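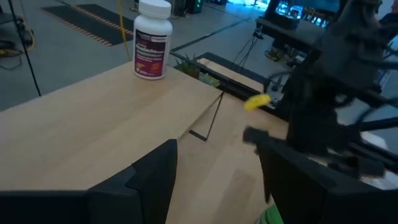
Que eso en casa de su madre no duraría ni una tarde, soltó una señora a mi lado en la jornada de puertas abiertas de Hullberg, y me parece mejor arranque que el que yo traía preparado. Empezar con su frase. Pausa.

Contexto rápido: visita al taller de Bragança, 6 puestos, dos brazos por mesa. Nos dieron café y un folleto. El folleto promete «autonomía doméstica». Leerlo en voz alta, despacio.

Lo que vi: un bote de pastillas con tapón de rosca sobre una mesa de madera clara, y los brazos trabajando alrededor. Pregunté si el bote se abría en la demostración. Respuesta: «está en la hoja de ruta». Pregunté para cuándo. Diciembre. Pregunté de qué año y cambiamos de mesa.

Dato para quien tome notas: dicen llevar 2000 intentos grabados. No dicen cuántos salieron bien – insistir aquí, que es el centro de la charla. Sin ese número lo demás es decorado.

Comparar con Corkedmont, que al menos enseñó los fallos: 5 seguidos delante del público, sin apagar nada. Salí de allí fiándome más.

A favor, para ser justo: el personal contestó casi todo, y el ritmo no estaba maquillado. Es lento y lo dejan ver.

Si preguntan por Sevier: no he ido, no opino.

Cierre: las 3 preguntas que haría en cualquier visita. ¿Quién coloca los objetos? ¿Cuántas veces falla? ¿Puedo mover yo la mesa?

Notas de la charla – se pueden copiar citando la fuente | Contacto | Volver arriba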